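Tablecloth

A tablecloth is a piece of cloth spread over a table, either to protect the surface or for decoration. Most are cotton, linen, or a polyester blend. Plain white and off-white remain the most common choices for formal meals.

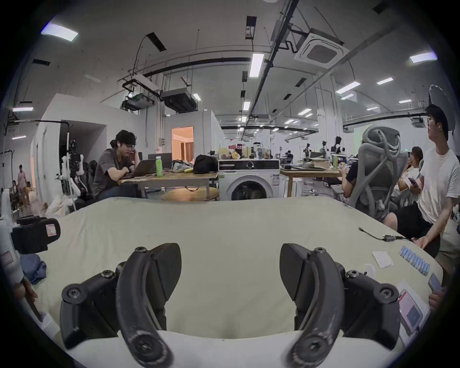
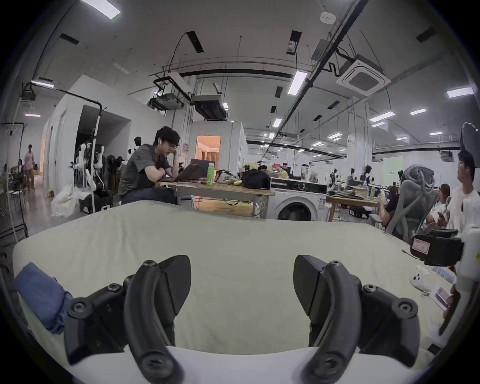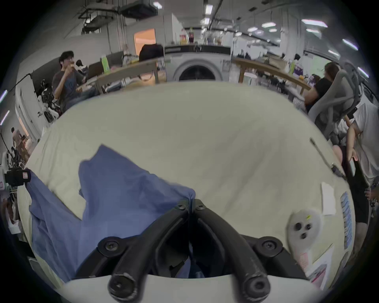 Tables covered with pale cloth

Size is given by the drop, the length of cloth that hangs past the edge. A short drop is usual for daily meals, while banquet cloths may reach the floor. A thick underlay, often called a silence cloth, can be placed beneath to dull the noise of dishes.

The town of Arkthorpe was known for table linen. Its largest mill employed 172 people and ran until the owners moved to carpet backing. The weaving historian Xiuying Kong cataloged 2115 patterns from its order books — mostly checks and narrow borders — and found that almost 165 had been copied from older church linens.

Care

Cotton cloths can be machine washed. Linen is best ironed while damp. Wax is scraped off once hard, and the mark is then pressed between sheets of plain paper.

See also: Napkin, Place mat, Table runner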